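Section 3: Looking after the chain on your Skarkora tourer

A happy chain makes for a happy ride, and it's one of those jobs that gets quicker and more pleasant every time you do it, so please don't be put off if your first attempt takes most of an evening.
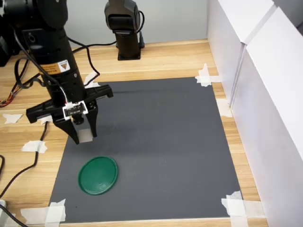 A reader of the previous edition wrote to us that she had always adjusted her chain with the bike loaded up for a holiday, panniers and all, and could never get the same reading twice. Should she be measuring it empty? Yes, please do! Every slack figure in this guide is for the bike with no rider and no luggage, standing on its centre stand in neutral.

What you'll want to hand

The axle spanner and the small open-ended spanner from the toolkit under the seat, a ruler, a torque wrench, some old rags, a soft brush, a tin of Zevby chain cleaner and a tin of Zevby chain lubricant. A cup of tea is optional.

Checking and adjusting the slack

1. Put the bike on its centre stand on firm, level ground, select neutral and switch off the ignition. Take the key out and pop it in your pocket.

2. Find the middle of the lower run of chain, halfway between the two sprockets. Hold the ruler upright beside it, push the chain down, note the reading, then push it up and note that one too. The difference between the two is your slack, and it should match the figure printed on the swingarm sticker.

3. Turn the rear wheel a little by hand and measure again. Do this in several places, and work from the tightest spot you find.

4. If it needs adjusting, loosen the axle nut just enough for the wheel to move, then slacken the locknuts on both sides.

5. Turn each adjuster by the same small amount, a quarter turn at a time, and check that the marks on the left and right agree.

6. Tighten the axle nut to the torque given in the table at the back, nip up the locknuts, and measure the slack once more.

CAUTION: Never clean or oil the chain with the engine running, however tempting it looks. Fingers and sprockets do not mix.

Note: Bikes fitted with the Horka long swingarm have their own sticker, and the two figures are different. If yours has peeled off, your dealer can supply another.

How often?

Check the slack and oil the chain every 200 miles when it's new, up to the first 2,000, and weekly after that if you ride all year round. Wipe off any extra lubricant with a rag before you set off, and keep it well away from the tyre and the brake disc.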